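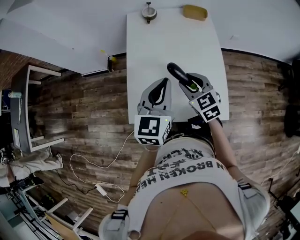

4. Looking after the hand-held grippers

Applies to: paired grippers with marker cubes, Bevan bench
Revised 23/08/2018 by Levente Balogh. Replaces the Urkmont sheet, which claimed these units need no routine care. We have not found that to be so.

4.1 Before a session

1. Strap each gripper on and tighten the strap until the body stops rocking on the forearm. "Snug" in the old sheet is too loose.
2. Check that the green light is on. It tells you the unit has power. It does not tell you that tracking is good, whatever the Tranport brochure says.
3. Look at every face of the marker cube. Wipe off fingerprints with a dry cloth. If a corner of a marker has lifted, replace the whole cube. Glue has been tried and the cube went back on crooked.
4. Close the fingers on nothing. The tips should meet evenly. If one side leads, go to 4.3.

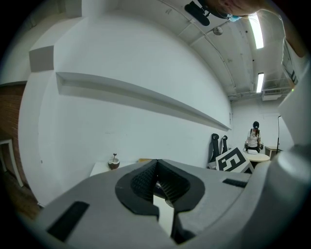

4.2 Grip check

1. Pick up one smooth object from the table and hold it for a slow count of ten, cube toward the overhead view.
2. Turn your wrist both ways. If the object creeps, clean the inner faces of the fingers and repeat.
3. Do the same with the other hand. A good left unit says nothing about the right one.

CAUTION: Keep power leads on the floor away from your feet. Stop and move them before you start, even for a short test.

4.3 Finger alignment

1. Switch the unit off and take it off your arm.
2. Loosen the finger screws half a turn, press the tips together, and retighten a little at a time.
3. Repeat step 4 of 4.1.

Note: The supplier rates a set of pads at 1,122 cycles. Ours were slipping at 654, so we change them at 470. Szabolcs Dobos thinks 400 would be safer and he may be right. Write the change in the Vernetgate log with the unit number.

Note: The "self-centering" setting in the software shifts the reading only. It will not straighten a bent finger.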